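Thursday, Prothero cell

Went over the start-of-shift rules for the two-arm cell with Rhun and Aminu before running the plug sorting again. Writing them down so we stop arguing from memory.

Reset comes first. Everything the arms will touch goes on the wood before power is enabled, and hands stay out after that. If a plug needs moving mid-run, the run is paused and both arms are parked. Aminu wanted an exception for the front edge. We talked it over and the answer is no, same rule for the whole table.

Cables on the arms get checked by hand at the start of each session. Rhun moves each wrist through its full range and watches the loop. If it catches on a joint or pulls tight, we re-dress it and log the change. Hefin Rowlands asked for this after the Flendness cell lost a connector in July.

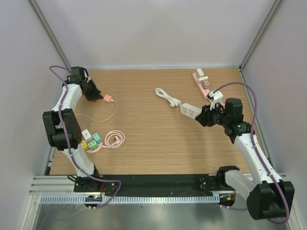
None of the strips or adapters on the table may be connected to the mains, ever. They are props. Tomos Bowen is going to put a sticker on the storage bin saying so, and anything borrowed from the office goes back in the office the same day.

Speed limit stays at 60 percent for two-arm runs. Single-arm runs can go higher if the other arm is parked and its brakes are on. Episode 1034 was recorded above the limit by mistake, so it is marked and left out of the set. I did not delete it - the log should show what happened.

Loose cords need a rule of their own. For now: coil them or leave them loose, but write down which in the reset sheet. Rhun thinks the start positions are drifting toward whatever is easiest to pick up. He may be right. Tomos Lewis will draw up 11 layouts and we rotate through them.

Stop button test done at the start, both arms held position. Nearly skipped it, which is why it now sits at the top of the sheet.

Still open: who signs off when someone from Skurkthorpe is running the cell. Ask Hefin.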